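**Posting parcels from Lultwood: a thread on volumetric weight** (Wednesday, January 3, 2018)

1/ Couriers charge on whichever is greater, actual weight or volumetric weight. Most small sellers check the first and forget the second.

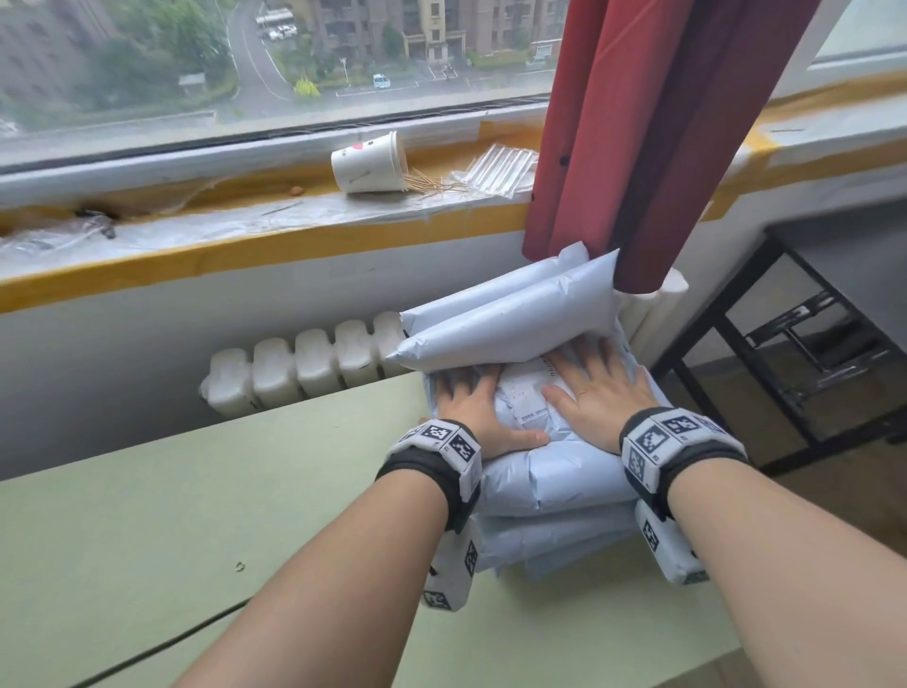
2/ Volumetric weight is length x width x height in cm, divided by a fixed number. Welta uses 4000 on its economy service. Check your own contract for the figure.

3/ Worked case: a box 30 x 30 x 20 cm. That gives 18,000 cubic cm, so 4.5 kg volumetric. The contents were 900 g. Billed at 4.5.

4/ Soft goods go in mailer bags. Press the air out before sealing and measure at the thickest point. Nenudside rounds each side up to the next whole cm, so 4.1 is charged as 5.

5/ Labels: keep the barcode on one flat face, clear of folds and seams. Tape over a barcode can reflect and cause a misread at the depot.

6/ Lai does not apply volumetric pricing under 2 kg. Their surcharge for long items still applies.

7/ Rates are reviewed in March. I'll post the new divisors under this one once I have them.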